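Print this page | E-mail this page

Bleeding radiators and topping up the pressure, the quick version

Cold at the top, warm at the bottom. That's air. Five minutes a radiator, a bit longer if the valves have been painted over. Cold at the bottom and warm at the top is sludge, different job, see the notes near the end.

What you want to hand

Bleed key. Hardware shop, they cost next to nothing, buy two and keep one on a nail by the boiler. Some newer valves take a flat screwdriver instead. An old rag, one you don't mind losing, the water comes out black. A mug or jam jar. Old towel for the carpet if the carpet is pale.

Before you start

Heating on for half an hour so you can feel which ones are bad. Go round with your hand, top and bottom, write down the rooms. Then heating OFF, and leave it to cool down properly. Do not skip this. If the pump is running it can pull more air in, and the water can scald you.

Check the gauge on the boiler while you wait. Most combi boilers want between 1 and 1.5 bar cold. Write that down too.

Bleeding

Start downstairs, the radiator furthest from the boiler, work back towards it, then do upstairs the same way. People argue about the order. Amrit Grewal, who taught me this when I moved into the flat at Lirberg, always went bottom to top and I've stuck with it.

1. Find the bleed valve. Small square peg inside a round nut, top corner at one end.
2. Rag under and behind it, jar below.
3. Key on, turn anticlockwise. A quarter turn, half at most. You should hear a hiss.
4. Wait. Big radiator can hiss for a good minute.
5. When it spits and then runs steady, close it. Clockwise, snug. Dont lean on it, the thread is brass and soft.
6. Wipe round, look for drips.

Never take the bleed screw right out. I did this once in December, at 6 in the morning, and spent the rest of it with my thumb over the hole.

No hiss and no water? Pressure too low most likely. Top up first, then come back to it. Or the hole is blocked with paint, a pin will sometimes clear it.

Topping up

Combi and sealed systems only. If you have a small tank in the loft it fills itself, leave it be.

Look under the boiler for the filling loop, usually a braided hose with a small valve each end. Some have a built in key or lever, the booklet will say. Hose connected both ends, open one valve fully, then the other slowly. You will hear water. Watch the needle, it moves faster than you expect. Stop at about 1.2 bar, close both valves. Take the hose off if it's the removable sort, cup underneath for the dribble.

Gone over 2? Bleed a little back out of the nearest radiator untill it drops.

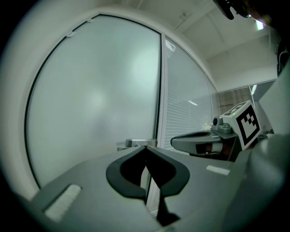 Page 19

Heating back on. Give it half an hour and go round again with your hand. One or two may want a second go the next day, normal after a summer off.

If it's still cold

Cold at the bottom, middle especially: sludge. Wants flushing, or the radiator taken off and hosed through in the garden. Not a bleed key job.

One radiator stone cold all over, others fine: stuck thermostatic valve. Turn the heating off, take the plastic head off, see if the pin underneath moves when pressed. It should spring back. Gentle tap on the side if not, no pliers.

Pressure drops again within a few days: leak somewhere. Look at the valve ends, under the boiler and at the copper pipe outside where the relief valve lets go. Keep having to top up and it's time to ring a heating engineer. Same if you smell gas or the boiler locks out, and leave the boiler casing alone, that's their side of it.

Do the lot once a year, before the cold weather.

Print this page | E-mail this page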